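Consumer Devices and Markets: Handout 2, The Launch Event
Beatriz Paiva
9/15/24
2 comments | 10 shares

In this unit we study how a device company presents its products to the public. Our main case is Tukolis, which showed a tablet, a watch and a phone in one evening in January. Please read the case text before class and bring your notes on price.

The first thing to mark in your transcript is the order. Tukolis began with the watch, the cheapest product, and kept the phone for the end. The tablet had 41 minutes, more than the other two together.

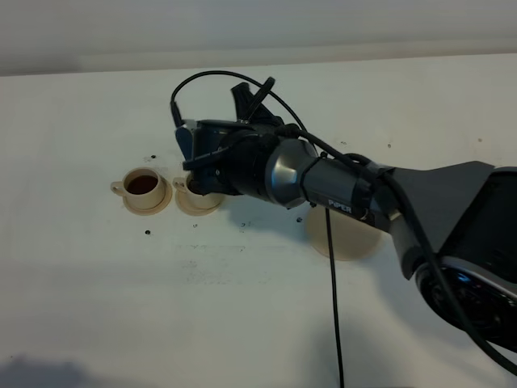 Why does a company announce a device before it can sell it?
Mostly to stop buyers from choosing a competitor in the meantime. It also gives software developers time to prepare their apps.

Witura did the opposite. Its phone was in the stores on the same morning as the announcement, and the press had no time to write previews. Compare the two methods in your homework, and say which one is more risky for a small company.

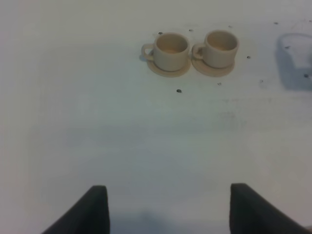 Two small cups, each on its saucer.

Now the question of the audience. More than 2,000 people sat in the hall for Tukolis, but many of them were employees and partners. When you hear applause in a recording, be careful with it as evidence. Geagea publishes its events without any audience sound, and its sales did not suffer from this.

For the written task, choose one product from the Zoltatico catalog and write the opening part of its launch speech. Use no technical number in the first paragraph. The price must appear, and you decide where.
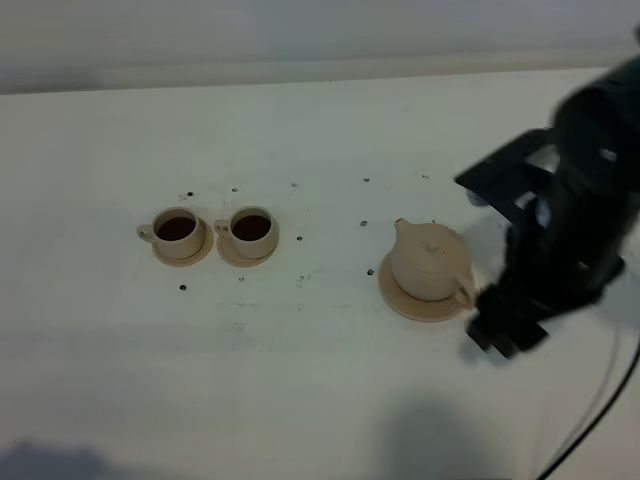

Beatriz, I tried this with the Zoltatico speaker and I could not find a good place for the price. If I put it last, it sounds like an apology. Can we put it in the title of the speech?
Tomasz

Yes, you can, if the rest of the speech defends it.

© Beatriz Paiva, course handouts. Back to top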